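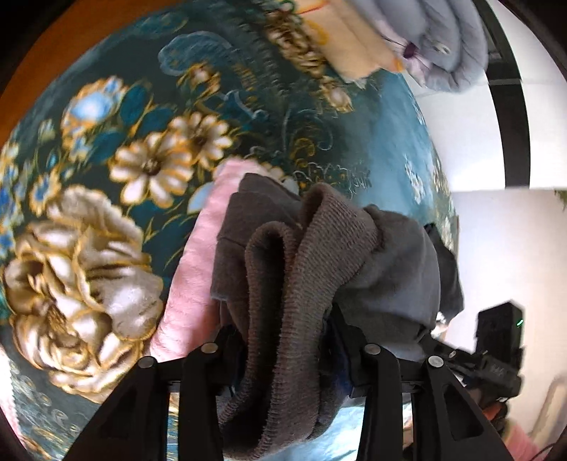 A gathered grey garment with a ribbed band, held in the gripper over a flowered bedspread.

Sorting and Folding Clothes on the Bed: Tips from a Gripper Study

Most advice on folding comes from people with two good hands and a large table. The tips on this page come from a different place. Krishnamoorthy Marar has spent the past year on a study called Skilter, which asks how a robot can learn to pick clothes out of a pile and fold them. People do the job at home with a hand-held gripper, and a camera on the tool records each attempt. The recordings are then used to train the robot.

The study compared different ways of taking hold of a garment. A good part of what it found applies to anyone folding at home, and in particular to those who use a reacher or have a weak grip.

How the comparison was done

The write-up covers 661 attempts, made in bedrooms at Tundness and Drelard. Each garment started as a heap and had to end up flat and folded in half. An attempt failed if the garment was dropped, or if it had to be put down and started again. There were two starting holds. In the first, the person took whatever part of the cloth was on top. In the second, the person looked for an edge, such as a hem, cuff, collar or waistband, and took hold there.

Starting from an edge did better for knitwear, trousers and anything with sleeves. For small flat items like flannels and pillowcases the two holds came out the same, and looking for an edge only made the job slower.

Tips for the first hold

Look for ribbing first. A ribbed band is thicker than the cloth next to it and gives the fingers or jaws something to close on. It also tells you which part of the garment you have, so the next move is easier to plan.

Take a small amount of cloth. Big handfuls felt safer to the people in the study but led to more restarts, as the layers inside the bunch slid over each other when the garment was lifted. If you have picked up too much, lower it to the bed, open your grip halfway and let the spare folds drop.

Lift slowly and wait. Knitted cloth keeps moving after your hand has stopped. Count to three before you lay it down.

Do not pull on a single layer of fine knit. Hold both layers together, or hold at a seam.

Working on a bed

A bed is soft, and the cover moves with the clothes. Tuck the bedspread in on the far side before you begin. It saves a lot of straightening later.

Leave a clear patch in front of you as wide as your forearm is long. In crowded piles the most common fault was taking hold of two items at once — usually a dark garment with another dark garment under it. Spread the pile sideways a little and this mostly goes away.

A patterned cover makes edges harder to find, for a camera and for tired eyes. Marar's team, who use the Pillai method of scoring, marked a hold as "unclear" when the person watching the recording could not say where the garment ended. Strongly printed bedspreads had more of these than plain ones. If you have trouble seeing the edge of what you are folding, lay a plain sheet or towel over the print. Pick one that is much lighter or much darker than the washing.

Fuzzy cloths, such as fleece and brushed cotton, cling to knitwear. Sort them out before you start and fold them last.

If you use a reacher or grabber

Bring the jaws in from above with the tips pointing down, and let them sink into the folds a little before closing. Coming in from the side tends to push the garment away across the cover.

Close until the cloth stops slipping and then no further. Squeezing harder did not reduce drops in the study, and it tired the hand. Several people stopped early for this reason and finished the pile after a rest.

Check the joints of the tool for loose threads every so often. A thread caught round a pin will drag on the next garment and can pull a stitch.

What the robot did with it

Two versions of the robot were trained, one on all the attempts and one on the edge-first attempts alone. The second had less to learn from but folded jumpers more reliably. It was worse with pillowcases, where it kept turning the cloth over looking for an edge it did not need. Marar plans to mix the two sets by type of garment and run the test again in February. Socks are still left out. They are to be paired by hand for now, and a shallow tray next to the pile is the best place to put them.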